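About Jollow

Jollow is a school of paper and table crafts. We teach adults and older children to fold, cut, score, letter and bind by hand, and we have done so from the same ground-floor rooms on Carow Street since the school was founded. Enrollment currently stands at 115 students across day and evening classes. Most of them come to us with no earlier training, and our courses are planned on that basis.

Our Rooms

The school occupies three rooms. The largest is the Long Room, which holds 10 work tables and is used for all beginning courses. The Zarel Room is smaller and is set aside for bookbinding, where presses and drying boards need to stay in place between classes. The third room is a library and reading area, open to enrolled students whenever the building is open.

Every student works at a full place of his or her own. Places are not shared, and class sizes are set by the number of places available. Students are asked to keep bags and coats on the hooks in the hallway and to bring to the table only what the day's exercise calls for.

The Work Surface

Instruction at Jollow begins with the surface. Before a student is given a knife, a bone folder or a pen, the first session is spent on preparing a place to work: wiping down, laying a clean white surface, smoothing it and checking it by eye and by hand for grit, creases and dried glue.

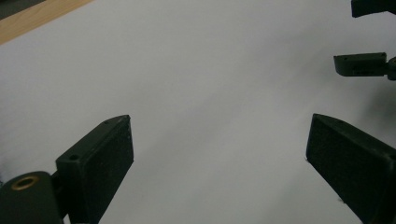 A plain surface serves the student in several ways. Pencil lines can be read easily against it, small offcuts show up before they are folded into a piece by mistake, and the eye has nothing to follow except the work. Patterned mats and printed grids are introduced in the second term, once students are able to judge a square corner without them.

We also ask students to notice how light falls on a blank sheet. A surface that looks evenly white at first glance will usually carry a range of tones, from bright to gray, depending on where the windows are and who is standing nearby. Learning to see these differences helps later on with scoring and embossing, where a very shallow line is often visible only by its shadow. Students in the evening session, which starts at 6:30, work under lamps and are taught to set them to the side opposite the cutting hand.

Courses

The foundation course runs for two terms and meets weekly. It covers measuring, folding, straight cutting, scoring, simple adhesives and single-section pamphlets. Students who complete it may continue to one of the following:

Case Binding
Boxes and Enclosures
Lettering and Layout
Paper Repair for the Home Library

Each of these courses is limited to 5 students for every instructor present. Short courses are held in February and again in the summer for those who cannot commit to a full term. Fees include paper, board, thread and paste. Students supply their own apron and pencil.

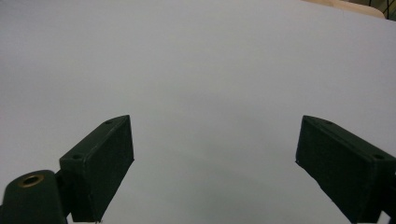 A Pale Gray-White Surface and Two Dark Green Gripper Fingers

Care of Materials

Paper is stored flat, in shallow drawers, and is handled with clean, dry hands. Large sheets are lifted by opposite corners and carried by two people when the size requires it. Sheets that have been marked or creased are placed in the practice drawer for use in beginning exercises, and very little is discarded.

At the end of each class, students clear their own places. Blades are returned to the instructor and counted. Brushes are washed, offcuts are sorted by weight, and each table covering is inspected. One that has been cut or stained is replaced before the next class arrives. The closing of a class is treated as part of the lesson, and time is allowed for it in the schedule.

The Abubakar Collection

The library houses the Abubakar Collection, a gift of 336 sample books, folding patterns and hand-bound notebooks. The collection is for use in the building only. Items may be opened on any library table after the table has been wiped and covered, and staff will bring out foam supports for bindings that should not be laid flat. Teachers from other schools are welcome to arrange a visit.

Visiting and Enrollment

Prospective students are invited to observe a class before enrolling. Visits are arranged through the school office, which is open from 9:00 to 4:00 during term. Application forms are available at the front desk and should be returned there, together with the name of the preferred course and session.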